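November 2, 2023

Day three with the Plellier and I've finally got five minutes and a cup of tea, so I'm going to get this down before I forget which bits annoyed me and which bits I loved (there's plenty of both!).

So, the morning. I had it out of the trailer by eight and did the checks the way the booklet says, battery, wheels, stop button, then stop button again after moving it off the ramp. Two presses, two proper stops. I'll give Ostrowski that, the big red button is a good big red button and you can work it in gloves. The phone app is another matter. It logged me out twice while I stood there, and the password has to have a symbol in it, and my thumbs were not having it. I ended up sitting in the truck with the heater on, typing with one finger like my dad.

Once it was in, though, off we went. I'd drawn the route last night at the kitchen table, up and down the big field in long straight lanes with a soil reading at each marker, 56 of them. Drawing the route is the nicest part of the whole business. You drag your finger over the map and it puts the lanes in for you, and if you don't like the spacing you pinch it and they all shuffle over. I did it four times just because I could.

I walked behind it for the first two lanes and then felt daft and went back to the gate. It goes at a sort of strolling pace, slower than I'd want on a cold day but not so slow you start swearing. The turns at the ends are wide. Wider than the booklet claims, I'd say, and I'll measure one tomorrow with the tape instead of grumbling from the gate. If it needs that much room on the headland then the little triangular field is out of the question, and the little triangular field is the one I most want done by somebody other than me.

The live view comes up on the tablet while it works. It's very soft, all smudges once you get out towards the trees, and you couldn't read a signpost with it or tell a crow from a clod. But I had the brown ground and the line of trees along the far side and that was enough to know which way it was pointing, so I kept it propped on the dashboard and saved one to send over to Vendcombe with my list of questions.
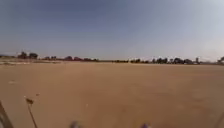
Begoñe Barroso came back with a long message saying the picture doesn't matter half as much as the readings do, that she had hers for a whole winter and stopped looking at the live view after a week, and that what I ought to be asking is how long the soil probe lasts before it wants replacing. Hers went in January, in hard ground, and the new one took ages to come. She also said to get the price of a probe in writing before I sign anything. Good. That's gone to the top of the list, underlined.

I do take her point but I still want a better view than that for the money. If I'm sat at home and it stops, I need to know whether it's a branch or a badger hole or a flat battery, and "obstacle, please attend" doesn't tell me which boots to put on. I rang the Ostrowski number and asked whether there's a sharper setting. There is, apparently, and it eats the signal, and our signal is two bars if you stand on the trough. They're going to send me instructions for changing it. I've written down that they said so.

Money, while I'm on it. The hire is £221 a month with the Ralar mapping thrown in for the first season, and after that Ralar is extra and they go a bit vague. I asked twice. The second time I got "it depends on the package", and I said what package, and he said he'd email. Nothing yet. I'm not paying for a map of my own field without knowing what it costs, however pretty the lanes are.

The good stuff, to be fair to it. It did the lot without me touching it, bar one stop near the bottom end where it sat and sulked for a bit until I walked over, pressed resume and stood there feeling useful. Last year I did the same job with a hand corer and a bucket and it took me two days and most of the skin off one palm! Today I had the truck swept out, rang the vet, ate both sandwiches and still had time to fix the hinge on the gate. The readings were on the tablet by the time I'd loaded up. Whether they're right is a different question, so tomorrow I'll pull a few cores by hand at the same markers and send them off to the lab and see how the two lots compare.

Battery came back at roughly 30 per cent. I'd been expecting worse after the cold start, so that's a tick. It does take for ever to charge off the shed socket and it hums while it's doing it, a sort of fridge noise, which the dog hates. She's asleep under the table now with her back to the shed door on principle.

Cleaning it is a pain. The mud packs in behind the wheels where you can't get a brush, and the booklet says no pressure washer, so it was me on an upturned crate with an old toothbrush and the radio on. I'll ask if the guards come off. If they come off it's a ten-minute job, and if they don't I can see myself getting very sick of it by spring.

Tomorrow: tape measure for the turns, hand cores, chase the Ralar price, ask about probes and guards. And put a symbol in the password that I can find.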